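The freshwater field station at Ikholm has completed its 100th year of continuous water sampling on the lower Pollow, and has added a second fixed sampling point near Bidton to replace one lost to bank erosion.

Samples from both points will be processed under a single protocol for the first time. The new schedule took effect in January.
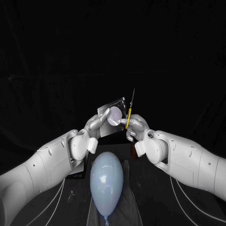
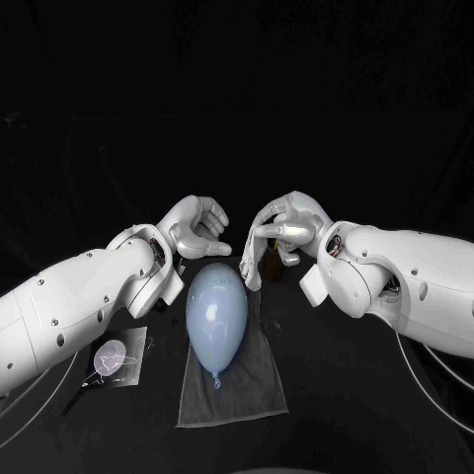 *White robot arms over a dark tabletop, in both pictures.*

The station takes water at three depths: surface, mid-column and 1 meter above the bed. Each sample is split on shore. One part is filtered for chlorophyll, one is preserved in iodine solution for cell counts, and the remainder is frozen for nutrient analysis. Temperature, conductivity and dissolved oxygen are logged at the same depths.

Under the old arrangement, the Bidton samples were preserved in formalin and counted at a different magnification. The two sets of counts could be compared only after a correction was applied, and the correction was poor for small flagellates.

"We had two good records that did not line up," said Heidrun Fankhauser, who runs the plankton section. "The diatoms were fine. Below ten microns I would not have put the numbers on the same graph."

To link the old and new methods, staff recounted 305 archived samples using the current protocol. The recount showed that formalin-preserved material understated small flagellates in summer samples and had little effect in winter ones. A seasonal correction table will be issued with the next data release - the first since the archive was moved to its present building.

The archive holds 1,000 preserved samples from the river, of which 707 are in good enough condition to be counted again. The rest have dried out or lost their labels. Those jars will be kept for sediment and shell work, where the state of the soft tissue does not matter.

The new Bidton point is in deeper water than the one it replaces and sits upstream of the Bühler weir. It was placed there to avoid the mixing zone below the weir, where oxygen readings are raised by the fall of water. A drawback is access. The site can be reached only by boat, and sampling will be suspended when the river is in flood or carrying ice.

Sampling at Ikholm itself is unchanged. Water is drawn at 8 a.m. from the same jetty position used throughout the record, although the jetty has been rebuilt twice.

Requests for the recount data should be sent to the plankton section. Raw count sheets are available on paper only.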